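Filed under: Manipulation / Grasp planner / Resolved-ish
April 22, 2020, by Roksolana Holovko

Symptom: on the glasses task, Sirko plans a perfectly good grasp on the bridge, drives the arm halfway down, then drops the plan and makes a new one. Then another. The longest run before I hit stop was 21 replans for one pair of eyeglasses. The arm looked like a man trying to remember why he came into the kitchen.

First guess was the wrist camera, on the grounds that it is always the wrist camera. Swapped the cable. No change, except that I now own a spare cable.

Second guess was the segmentation mask. The lenses are dark, the rims are black, and so is the gripper, so I expected soup. Pulled 934 planner cycles from the Jiron log and the mask was fine in all but 5 of them. I apologized to the perception stack in private.

What the log did show: every replan followed a "target moved" event. The glasses had not moved. The pose estimate was flipping end for end, because with the gripper close in, the model sees one lens and a bit of rim and has no strong feelings about which side is left. Sirko compares the full pose, sees a 180 degree turn and panics.

Csaba Pálfi's comment on the old ticket says to raise the replan threshold. I tried it. The threshold would have to be so high that you could carry the glasses to Plarkarport and it wouldn't notice.

Fix, on branch glasses-flip: the tracker now treats the two yaw solutions as the same pose for grasp purposes and keeps whichever is nearer the last one. Pose is also frozen for the final bit of the descent. The second part is a hack and is labeled as one in the code.

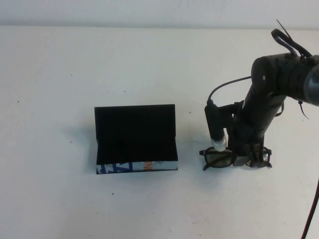

Still open: the freeze distance is hard-coded, and Csaba wants it in the config file with the other 1,793 lines. Leaving the ticket open until he picks a name for it.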